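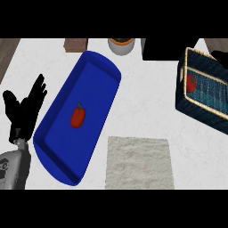 Materials & Surfaces | Feature

Marble is a calcite stone, and calcite dissolves in weak acid. Lemon juice left on a polished slab for a few minutes takes off the shine and leaves a dull spot called an etch. Sealers do not prevent it. They fill the pores and slow down oil and coffee, but the acid works on the surface itself.

Fabricators at Cirwood now hone most of their kitchen slabs to 174 grit, which hides etching better than a mirror finish.

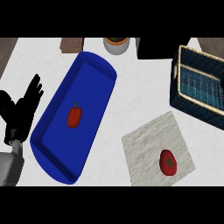
Vein density affects both price and repair. Heavy veins tend to mark weak planes, and Cirwood rejects up to 8 percent of its slabs for cracks along them. Faint gray streaks on white are easier to patch, as the filler needs little tinting. Cut produce is best kept off the stone; a tray with a raised rim, like the blue one with the red pepper in it, will hold the juice.

Related
Quartz or Granite: Wear Compared
Inside the Fasholm Quarry
Grout Colors That Last

Contact | Copyright Tukau | Back to top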